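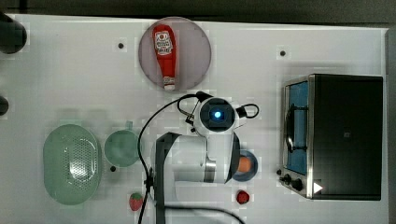
Ketchup bottle on a pink plate.

Irnora Library began with 14 boxes of sermons and letters left to the college, and we've been happily adding to the shelves ever since! Freya Bainbridge looks after the reading room (41 seats, and the ones by the window go early), while Bülent Akgül minds the manuscripts.

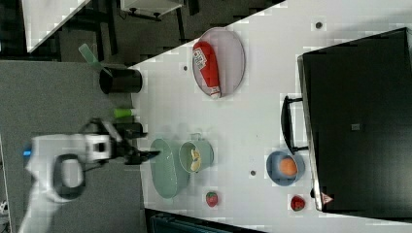
Can visitors use the manuscripts?
Write to Bülent first, please, and he'll have them out for you by 2 in the afternoon.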